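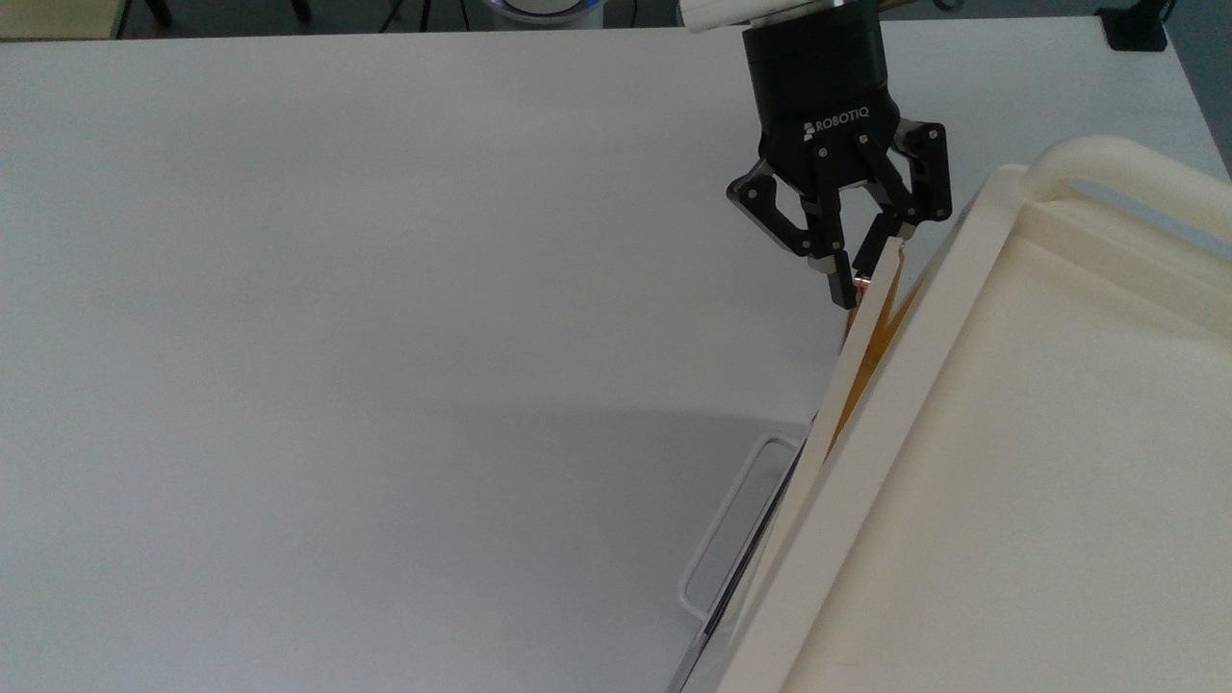

The remark left in the margin of my last entry was that the cream trays are too deep for the Flavus sheets, and that we'd save ourselves a lot of grief by going back to keeping them flat in the big drawer with tissue between. I've been turning that over for most of the week, and I think it's half right, so I'm giving it a proper answer before the March order goes off to Brevetti.

Flavus trays, March, bench notes, started after the morning tea.

First, the drawer. Those of you who came after we moved over from the Pace building won't remember it, but I do, and fondly, and I still wouldn't go back. It was a lovely wide plan drawer and the sheets lay in it beautifully until you wanted the one at the bottom. Then out came the whole stack, tissue and all, and the tissue slid one way and the sheets the other, and by the end of it you'd put a thumb on every single one. We had 89 sheets in there at the last stocktake and I spent an entire afternoon wiping fingerprints (I didn't mind, the radio was good, but it isn't a system).

The trays came from a catering supplier in Brallness and were never meant for this at all. What I like about them is the raised rim, which keeps everything together when you carry one across the room, and the looped handle at the corner, which is kinder to the hand than any of the proper lab ones. They wipe clean with a damp cloth. The flat floor is good too, no ribs or pattern pressed into it, so nothing prints through on to the film.

Now for the half that's right. A sheet laid in the middle of the tray is no bother. A sheet that has wandered over to the side is another matter, as it stands up along the rim and leans there, and you get a long thin edge of orange tucked against the wall with very little to take hold of. If you take it by the upper end and lift, the rest of it hangs on down in the corner and the whole strip bows. It's springy stuff and mostly forgives you. What it doesn't forgive is a pinch with a twist in it, and I've found creases near the ends of four sheets from the last batch, all on the side that had been lying against the rim. The copper on those is still sound by the meter, I'm glad to say, but the creases show when you tilt them under the lamp and I've put them in the practice folder.

So, what I tried this week, in no very sensible order.

I cut a liner out of the pale grey card to sit on the floor of the tray, a shade smaller all the way round, with the idea that the sheet would stop at the edge of the card and not reach the wall. It doesn't stop. The film slides straight over the card as though it weren't there and drops into the gap, and then it's harder to get out than before. One afternoon gone. The liners are in the offcuts box if anybody wants nice clean card.

Then I tried a thicker liner with a shallow slope cut into the long side, so that a sheet drifting outwards rides up a little and slides back. Better! It worked well with the longer pieces and rather badly with the short ones, which turned round on the slope and ended up crossways. I'd like to try it again with a gentler slope, when the good knife has come back from being sharpened.

Last, and I'm almost embarrassed by how simple it was, I put fewer sheets in. We'd been loading 20 to a tray, and I can't find a reason for that number anywhere in the old notes, so I suspect it's only what fitted. With eight in, they stay more or less where they're put, even after a walk down the corridor and back with the tray held in one hand. I did that walk more often than I needed to and got some looks from the office.

Fewer per tray does mean more trays, and more trays means shelf space, and I know what will be said about the shelf. I've measured up, and if the old sample tins go into the cupboard by the sink we can have the whole lower run. I'll move them myself, they only want a dry day so that I can prop the door open.

A few small things while I think of them. The white bench top is a joy for this job, as the orange shows up against it from right across the room and a dropped piece is found straight away. Drop one in a cream tray in the evening light, on the other hand, and the edges are surprisingly easy to lose, so I've been turning the lamp on from mid-afternoon. Please keep setting trays down flat and not half on top of something, me included. And the tissue is still worth having for anything that's going in the post, just not for daily use.

For the order, then: more of the same cream trays, same size, with the handle. No dividers for now, until I've had another go at the slope. I've asked Brevetti whether the next batch of Flavus can be sent with a short tab left on one end, and they've promised to ring back, though the person I spoke to thought it would depend on the cutting die.

Still to do: label the practice folder, shift the tins, find out who has the long steel rule.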